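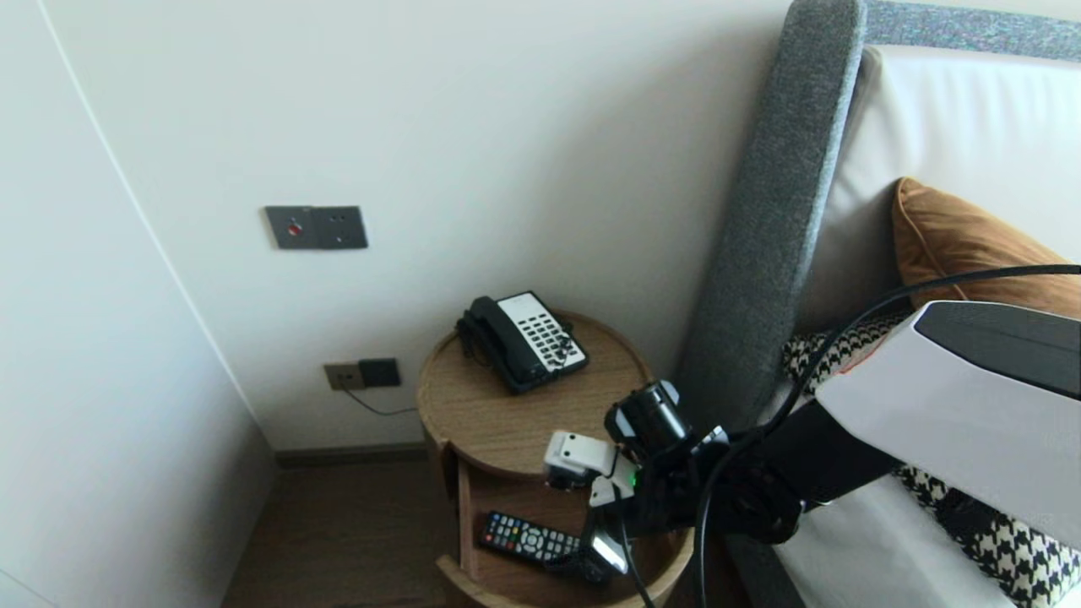
Bedside table, with the phone on top and the TV remote on the shelf underneath.

Posted by the Night Shift Desk – November
48 comments · 100 shares

Quick one today, I'm packing between paragraphs. The subject is the Fikska, the little white noise machine from Iltance that half of you keep emailing me about. I've had it long enough now to have opinions. Mostly good ones. One big complaint, see further down.

Background for new people: I sleep badly. Always have. Nights on, nights off, hotels in between, and a street at home with a bus stop right under the window. I've been through apps, earplugs, a desk fan that died in the summer. Before this I used the Rusus, the round one with the cloth front, and liked it fine until the dial started crackling.

So, the Fikska. Small, squat, weighs next to nothing. Plugs in with a normal USB lead, no battery. 10 sounds. Four of them are fan or plain noise, three are rain, then a stream, then surf, then something called "evening" that is crickets and I hate it. Your milage may vary on crickets.

The fan sounds are the reason to buy. No loop that I can hear, and I listen for loops, it's a curse. The Rusus had a tick every so often in the low fan setting and once I'd heard it I lay there waiting for it. Not a thing with this one. Low fan is deep and soft, high fan is more like an old window unit. I use low at home and high in hotels, where you've got the elevator and the ice machine and people saying goodnight in the hallway for half an hour.

Rain is okay. Heavy rain is good, light rain sounds like bacon. Surf gets louder and quieter which is what surf does but it's no use for covering up a door slam.

Volume – plenty. I've never gone past halfway. Goes down low enough too, a lot of these start at "already too loud" and that's no help if the other person in the bed likes silence.

Now the complaint. The light. There is a blue light on the front, it's on whenever the thing is on, and there's no way to turn it off. On a product for sleeping! Who signed that off. I put black tape over it the first night and it's still there. Looks awful, works fine. If you sleep in an eye mask you won't care.

Smaller gripes. The timer only does one hour or all night, I'd like something in between. Buttons are all the same shape so in the dark you're guessing, and more than once I've gone for volume and got crickets at 3 a.m. The lead is too short for any hotel room I've ever stayed in, bring your own. And it forgets your volume if it loses power, starts back up in the middle.

Size matters more than I expected. Bedside tables are small and by the time there's a phone, a glass of water and a book there isn't much left over. The Rusus needed its own spot. The Fikska goes down on a lower shelf if there is one, or on the floor by the wall, and floor is better anyway, the low sounds spread out more.

Took it to the Ogundipe last week, the guesthouse I always use when I'm on earlies, thin walls, very nice breakfast. Friday night, wedding party downstairs, high fan on. Slept till the alarm. I'd have paid double for that alone.

Who should get it: light sleepers, shift people, anyone with a bus stop. Skip it if you want nature sounds, the Rusus does those better and it has a proper dial. Skip it if you need battery, obviosuly.

Will do the earplug roundup next, I have a drawer full. Cab's outside.

3,291 views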